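Dzene Flat Sheet, Heavy Cotton Twill
Iletti Contract Linen

Item group: sheets and covers
Sold in packs of 40

The Dzene is a plain flat sheet for hostels, staff housing, treatment rooms and other places where bedding is washed often and at high heat. It is woven from carded cotton in a 2/1 twill and finished at 200 grams per square meter. The weight is higher than that of a normal bed sheet. It drapes less closely and takes longer to dry, but it resists tearing at the hem and stays put on vinyl-covered mattresses and padded benches.

Colors are white, stone, khaki and slate. All four are vat dyed except white. Khaki and slate should be washed separately for the first two cycles. Slight shade variation between dye lots is normal – order the full quantity at one time if the sheets will be used side by side.

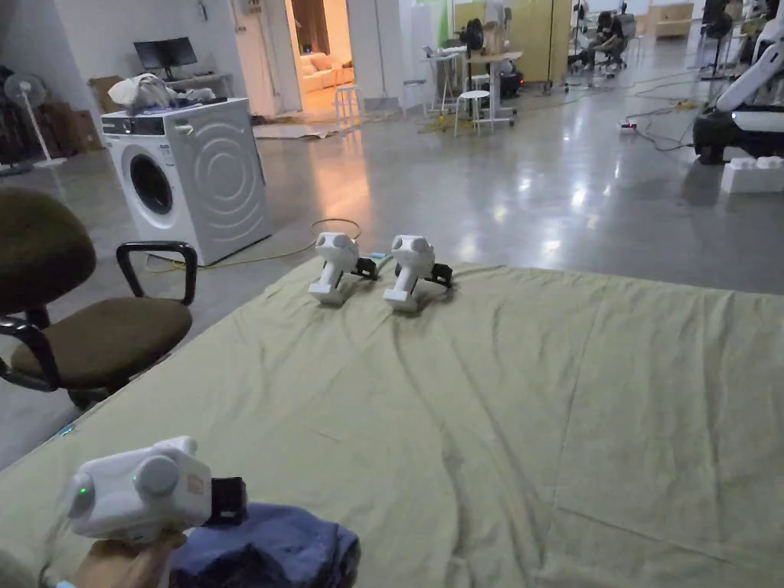

Hems are 40 mm at the head and 10 mm at the foot, both lockstitched. The long sides are selvage and are left unhemmed. A colored thread in the foot hem marks the size, so that folded stacks can be sorted without opening them. Single is red, wide single is yellow and double is green.

Washing and drying
Wash at up to 75 °C. Do not use chlorine bleach on dyed colors. Tumble dry on medium and remove while slightly damp if the sheets are to go through a roller iron. Sheets that are folded straight from the dryer will hold creases along the fold lines. These relax in use but do not drop out fully without pressing.

Shrinkage after five washes is up to 5 percent in length and 3 percent in width. Listed sizes are before washing.

Fit
For mattresses deeper than 25 cm, choose the next size up. The Dzene has no elastic and no corner pockets. For a fitted sheet in the same cloth, see Drotalura.

Ordering
Minimum order is one pack per color and size. Orders of 2000 sheets or more are woven to order and can be supplied with a name tape in the head hem. Custom lengths are cut from the same roll width and cannot be returned.

Orders received after 24th December ship when the warehouse reopens. The slate double is out of stock until March.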